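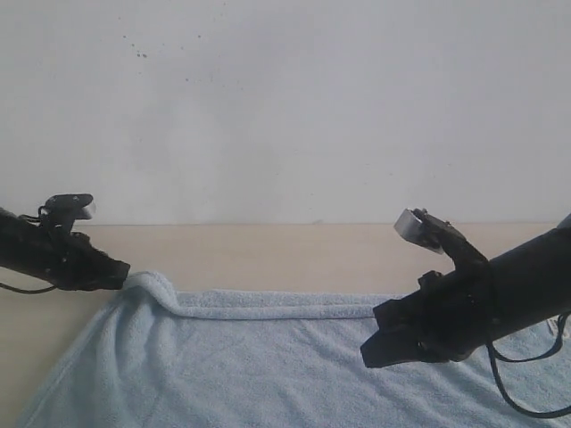
Unit 2: Bimanual manipulation of cloth
Perception, grasp selection and control timing

Notes by Yuzhen Kang, revised Jul 29, 2020. Read before the Treslow lab session. The exercises at the end are due to Lamisi Fiadzo by the start of the next unit.

2.1 Why cloth is awkward

A rigid part has six degrees of freedom once its shape is known. A towel has no useful upper limit. We can model it as a mesh, but the mesh state is never fully observed: folds hide other folds, and a uniform colour gives a feature matcher very little to hold on to. In this course we do not estimate the full state. We estimate the few quantities the next action needs, and estimate them again after the action.

For a towel lying on a table those quantities are:
the outline of the cloth against the table
the position and direction of any raised edge or hem
the local surface height under each gripper

2.2 Finding the raised edge

A rolled or folded hem stands above the sheet around it and is a good grasp target. The Hurkon perception node finds it in depth. It fits a plane to the tabletop, subtracts it, and searches the remaining height map for ridges. Terry cloth has a rough pile, so smooth the map before taking gradients. Too wide a filter will merge the ridge with nearby wrinkles.

Wrinkles also give ridge responses. They tend to be short and to change direction, whereas a hem is long and nearly straight. The node scores each candidate by length and straightness, then rejects any below the threshold. Places where the fabric bunches score badly and are best left alone for the first grasp.

2.3 Sensors on the arms

A sensor fixed to a moving arm must have its pose computed for the moment of capture. Use the joint angles stamped nearest the image, interpolated, and never the latest ones. A timing error looks exactly like a calibration error that grows with speed – check the clocks before you repeat the hand-eye calibration.

Each sensor will also see parts of both arms and any hanging cable. Arm links are masked from the robot model. Cables are not in the model and need a separate mask, or they will be reported as dark ridges lying on the cloth.

2.4 Choosing two grasps

The planner takes the best ridge and proposes a pair of points on it. A pair is valid if both points are reachable, the arms clear each other along the whole approach, and the separation does not exceed the length of cloth between the points. The last test is the one students forget. Once both grippers have closed, the arms form a closed chain through the fabric, and moving apart will pull it taut.

The planner samples 3000 pairs and stops early if the score no longer improves. In the log supplied with this unit, 1365 pairs passed the reach test.

Exercises

1. Plot ridge score against filter width for the supplied height map. Mark where the hem and the nearest wrinkle merge.
2. Shift the joint timestamps in the Foneo log and report the error in ridge position at each shift.
3. Rewrite the pair test so that the separation check runs first. State the change in planning time.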